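Small drawers, large opinions: Pliltach settles the sponge question

The residents of Pliltach have been arguing since June over where a washing-up sponge should live, and this month the matter was finally put to a vote. Drawers won. The saucer by the tap came second, and the suction-cup holder, which has fallen off more tiles than its makers would care to hear about, trailed in a distant third.

The vote was the closing act of the Small Storage Show, held in the old Cudmont shop on the corner of Hovine Street. The show is in its eighth year and has never before attracted what could fairly be called a crowd. This time 595 people came through the door, paid their pound, and looked at drawers.

They were, to be fair, looking at quite a lot of drawers. There were sewing boxes, tool chests, a cabinet for birds' eggs now used for tea bags, and a great many of the stackable plastic sort that sit on a worktop or a child's desk until somebody leans on them. Entries had to be used ones, with scuffs left in place. The rules are firm about this, after an unhappy business two years ago with an exhibitor and a tin of furniture polish.

"People tidy up before they show you their house, and then you learn nothing," said Gifty Bonsu, who has run the show from the start and owns, by her own count, more drawers than she has things to put in them. "I want to see the drawer as it is at four in the afternoon when the phone is ringing."

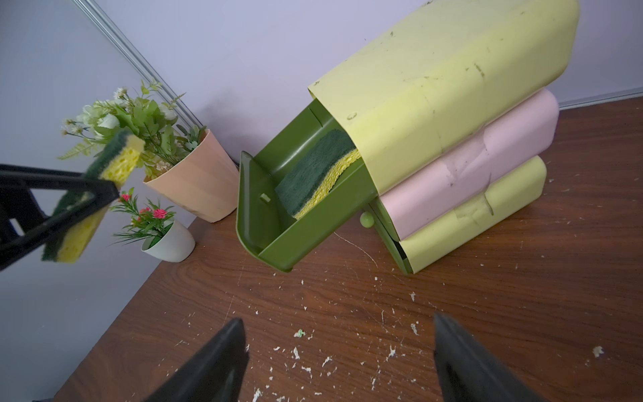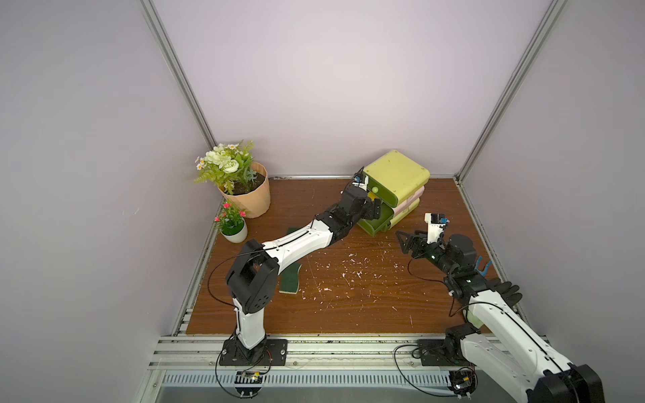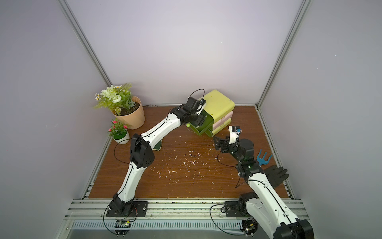
Sponges have been a sore point in Pliltach ever since Ida Hellwig wrote to the parish newsletter to say that anyone keeping theirs on the draining board was living like a badger. Mrs Hellwig, a retired school cook, holds that a sponge should be put away after use like a fork or a hat. Her opponents hold that a sponge put away damp will be back to haunt you by the weekend. The newsletter printed letters from both sides until it ran short of room for the bus times. What Mrs Hellwig's side had lacked was a drawer anyone could picture using, and the little plastic stack with the pale yellow-green top and the pink drawer in the middle gave them one: its green drawer was pulled open with a sponge lying inside, green scouring side up, for all the doubters to inspect. It is not a handsome object. The casing is scratched and speckled, and the pink front has the creased look of a shirt packed by somebody else. But the sponge fitted, and that was enough for a good many voters.

The drawer party was also helped by the flowers. Artificial plants are a tradition at the show, where they are supposed to give each entry what the entry form calls "a homely setting", and the potted arrangement of white and cream blooms in its peach-coloured pot drew nearly as many remarks as the storage. One visitor asked where she could buy the same. Another wanted to know how often it needed watering, and went away thoughtful.

Less was said about the tabletop, with its sprinkling of white bits. Pliltach is divided on crumbs as well, but there is a feeling that the town should finish one argument before it starts the next.

The main prize, a garden centre voucher and the loan of a brass drawer knob until next summer, went to a Kwofie sewing cabinet with a false bottom. Its owner said she had lived with it for 20 years before finding the false bottom, and that all it held was a receipt for the cabinet. The judges praised its smooth runners and what they described in writing as a satisfying clunk.

Takings came to 400 pounds after the hire of the trestles and will go towards a new boiler for the reading room, which needs 2,000. At the present rate the reading room will be warm in time for the children of the current readers. Ms Bonsu is more hopeful, and has asked the Cudmont shop's landlord whether the show might have the upstairs floor next year as well, to make space for a section on cutlery trays.

The saucer party has not taken defeat quietly. A notice went up in the post office window the next morning asking for a recount, on the grounds that several ballot papers had been put in a drawer for safe keeping and could not now be found. They have since turned up underneath some batteries and a takeaway menu. They were all for drawers.

Mrs Hellwig, asked whether she was pleased, said she would be pleased when people did it - voting was easy. She has already begun a letter to the newsletter on the subject of tea towels, and the editor has asked her to keep it to one page.

Comments (5)

tapside_tony
Saucer voter and proud. You want air round a sponge. Shut it in a drawer and see what you get. My sister-in-law tried it and had to throw out the drawer.

Marrowfat
Had a plastic stack like that on my desk all through school, mine was blue. The bottom drawer never went back in straight. Would still have it if my mum hadn't moved house.

G. from the hill
Sorry but how did the Kwofie win over the egg cabinet? The egg cabinet had LABELS.

draining_bored
"Living like a badger" is going on my kitchen wall.

tapside_tony
Badgers are very clean animals as it happens.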